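Shop notebook, tapping and reaming bench
13 Jan 2025

Reamer trial, Drermont vs. what we already run

Starting this page because the Drermont rep's sheet has been going around and two people have now quoted it to me as if we had measured it. We haven't. What we have is one afternoon of holes in one grade of steel, and I don't trust half of that.

The claim is that their coated reamer holds size for 1,455 holes in mild steel before it needs a regrind. No depth given. No coolant given. No word on how the holes were drilled first, and that matters more than the coating does. Anyone can make a reamer look good by feeding it nice straight pilot holes with the right stock left in them.

Setup

Small bench drill press, the one by the window, not the big column machine. Spindle runout checked with the indicator before starting and again after lunch. It had moved a little. Not enough to throw the day out, but it's in the back of my mind for everything below.

Floating holder from Stistumeo. I still think that holder hides problems. If the reamer is a bit off the hole it just follows along and you get a round hole in slightly the wrong place, and everyone is happy until assembly.

Same cutting oil for both reamers, brushed on. Same bar stock, sawn from one length so there's no argument about batches.

Holes

Did 80 with the Drermont and 67 with our usual Tzavaras. The plan was the same number for both, but I ran out of drilled blanks and wasn't going to drill more late in the day with a tired drill and then blame the reamer.

Go/no-go plug in each one. All of the Drermont holes passed. All but two of the Tzavaras holes passed, and both of the bad ones were right after I had stopped to clear chips and probably bumped the block. I'm not counting those against the tool. I'm not leaving them out either. Write down what happened and argue later.

Finish: the Drermont holes look better to the eye. By fingernail I can't tell the difference. Ourania Raptis says she can, but she knew which was which when she tried it, so that's worth nothing until we mix up the blocks and ask her again. She agreed, not very gladly.

Speed

Ran both at 500 rpm. The sheet says the new one will go a good deal faster. Maybe so. Tried a few test holes at the next pulley step up and got a squeal on the way out that I didn't like, so went back down. Could be the reamer, could be the press. The quill on that machine has had play in it since last May and we keep saying we'll fix it.

What this does not show

Tool life, obviously. Nobody wears out a reamer in an afternoon at this rate. Also nothing about stainless, which is the only reason we would pay the extra. Our mild steel work is fine as it is. If the Drermont can't beat the old one in stainless I don't see what we're buying except a gold color.

And price. The quote is for a box, and we don't use a box of that size in a year. 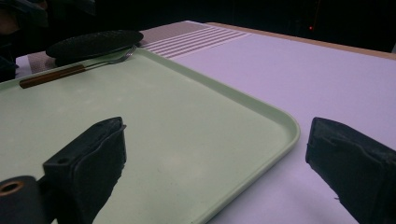 To do before anyone orders

1. Fix the quill play. No more comparisons on that press until it's done, mine included.

2. Drill one full set of stainless blanks in a single run with a fresh drill, then split them between the two reamers by drawing numbers.

3. Ask Drermont for depth, coolant and pilot size behind their number. If the answer is another brochure, that's an answer.

4. Blind finish check with Ourania and one other person. Blocks stamped underneath, list kept by me.

5. Get the bore gauge back from Rasau. They said it was ready. Plug gauges only tell us pass or fail, and I want to see if the size is drifting.

6. Try a few holes in the solid holder, without the float. Expect this to look worse. Want to know how much worse.

Leaving both reamers in the top drawer, oiled, tagged with the hole counts. Please don't use either one for a quick job and put it back without adding to the tag.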